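Home | Unit outline | Notes | Labs | Readings | Contact
Search this unit
Last updated: August

Week notes: The gripper that wouldn't let go

Right, so last time we got as far as fault codes and I promised you a real one. I'm using the Dorkach cell for this because I was the person standing next to it when it went wrong, and I still remember the feeling in my stomach.

Quick recap of the setup. Two arms, one bench, both mounted along the same edge so their reach overlaps in the middle. The overlap is the useful part (it's where you do anything that takes two hands) and it's also where all the trouble lives. The software layer was Lestine, the logging was done by a little tool called Josia, and Josia is the only reason I can tell you any of this with a straight face.

What happened was this. The left arm had hold of one end of a cloth and the right arm had hold of the other. Ordinary fold. Halfway through, the right gripper got an open command and didn't open. Lestine had sent the command and marked it done. It never asked the gripper where its fingers were! So the right arm, believing itself empty, set off for its home position with the cloth still in its fingers, and the left arm held on like a terrier. We got a tug of war, then a motor current spike, then a protective stop on the left side only.

Have a think about that last bit, please. One arm stopped. The other one was still pulling.

I hit the e-stop at event 571 in the Josia log. If you scroll back 20 lines you'll find the open command, and 2 lines after it the "complete" message, which was a lie. Print those pages out and bring them along, we'll be marking them up with highlighters.

So what was the fault? Most people say "the gripper stuck", and yes, it did, a bit of thread had worked its way into the slide. But threads get into things. I'd call that the trigger. The fault I want you to write up is that a command was treated as a measurement. Second one, just as bad - the two arms didn't share a stop. They were wired up as two separate machines that happened to live on one bench.

The Pangilinan checklist (it's in your reader, the stapled one) puts it as three checks before any arm leaves a shared object:

- read the finger position back, don't assume it
- compare the grip force with the empty value
- confirm the other arm knows you're leaving

Soft things make every one of these harder. With a block, finger width tells you plenty. With fabric, closed on cloth and closed on nothing can be a hair apart, and a bag with stuff in it will shift its weight on you partway through a lift.

Two arms on a shared bench, and what a pinch on fabric looks like from up close:
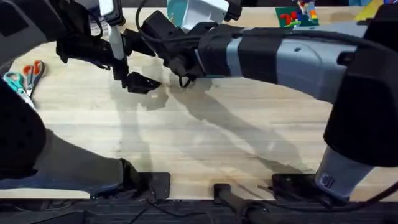
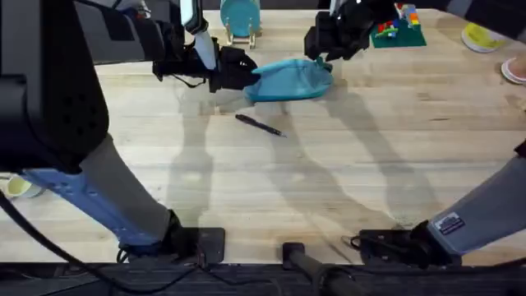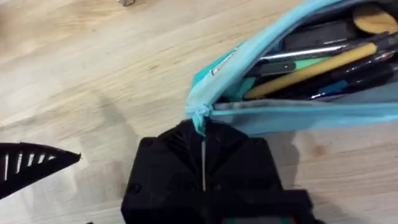 Now, recovery. Please don't do what I did, which was reach in and try to tease the cloth free with my fingers while the drives were still energised. The e-stop was in, fine, but I hadn't checked that it had dropped power to both sides, and given what we'd just learned about the wiring that was pretty silly of me. Isolate, check each arm separately, then release the grippers by hand at the manual screw. Support whatever they're holding before you do. If the arm has no brake on a joint it will sag, so get a mate to take the weight.

After the repair we put both arms on one stop circuit and added a readback with a timeout. The readback made every fold slower and there were grumbles. I left it in.

For the lab: write me one page on which signal you'd trust if the position readback and the force reading disagreed, and what the arms should do while you're deciding. "Stop" is an acceptable answer, but tell me what happens to the object. Bring your safety glasses and tie long hair back.

Previous notes | Next notes | Back to top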